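How I Wash a Big Comforter at Home (and Get It Dry All the Way Through)

I put off washing our comforters for years. I'd wash the sheets every week like a good citizen and then lay the same old comforter right back on top of them, and I'd tell myself that was fine. Then my friend Ysaline Deschamps came to stay, asked me when I'd last done the one in the guest room, and I had to change the subject!

So now I do them at home, twice a year, once in May and once before the heat comes on. It takes most of a day but very little of that is work. You're mostly waiting around and poking at it.

What you need

A washer big enough that the comforter goes in without a fight
Liquid detergent (less than you think)
3 clean tennis balls or wool dryer balls
A couple of big dry towels
A needle and some thread
Somewhere to spread it out at the end

Step 1: Read the tag

I know, I know. But read it. If it says dry clean only, stop here and take it to somebody who does that. If it's polyester fill, you're almost surely fine at home. Down can go in the washer too, but it takes forever to dry, so start early. Wool I leave alone completely (I shrank one in our old apartment in Borley and it came out the size of a bath mat).

Step 2: Look it over on the bed

Strip off whatever else you can and go over the comforter while it's still on the bed, where you've got light and room. I fold it over lengthwise and work along one side, then flip it and do the other. You're hunting for open seams, loose threads and stains. 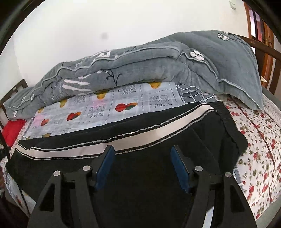
Gray quilt with the white flowers, folded up lengthwise on the bed.

Any open seam gets a few stitches now. A hole you can barely get a fingertip into will let out an amazing amount of stuffing in the wash, and then you'll be picking it out of the drain filter with tweezers. Ask me how I know.

For stains, I dab on a little dish soap mixed with water, rub it with my thumb and leave it for 20 minutes. Push the stuffing away from the spot first if you can, so you're only soaking the fabric. Body oil along the top edge is the usual one at our house, and it comes out pretty well this way.

Step 3: Load it loosely

Put the comforter in by itself. If you have a top loader, wind it around the drum in a loose ring so the weight is even. With a front loader just feed it in bit by bit. You should be able to push your whole hand in on top of it. If you can't, the machine is too small and you want the laundromat. I use the one on Adeyemi Street, early on a Wednesday, when the giant machines are all free and I can sit with my coffee and a paperback.

Step 4: Wash

Gentle cycle, cool or warm water, and half the detergent you'd use on a normal load. I used to pour in a full cap, and the thing came out stiff and sort of crunchy. Add an extra rinse, then an extra spin. Skip the fabric softener, it coats everything and the fill goes flat.

If the machine starts walking across the floor, pause it, let it drain, and shift the load around by hand. Ours does this every single time.

Step 5: Dry low and slow

Low heat, tennis balls in, and both towels for the first half hour. The towels soak up a surprising amount. Take them out after that, because from then on they're just in the way.

Every half hour, pull the comforter out, give it a good shake, and put it back in a different way around. This is the boring part and also the part that matters. The corners and the middle of the stitched channels stay damp long after the outside feels done. Pinch it in a few places and if there's a lump, pull it apart gently with your fingers. My neighbor Gilles Picard skipped all of that with his and ended up with something like a bag of wet socks.

Step 6: Let it rest on the bed

Even when I think it's dry, I don't put it away. I spread it out for the afternoon with a window open, turn it over after a couple of hours and fluff up the flat bits by hand.

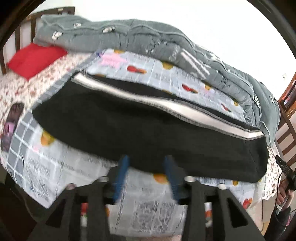 Then I do the nose test. Get your face right down into the thick part and sniff. Clean or like nothing at all, good. A bit musty means it's still damp inside, so back in the dryer it goes for another half hour – no cheating with room spray.

Storing it

Once it passes, fold it loosely and put it in a cotton bag or an old pillowcase. I don't like the vacuum bags for anything with real loft, as mine never puffed back up. Top shelf of the closet, nothing heavy on it, and a note on the bag saying which bed it goes to.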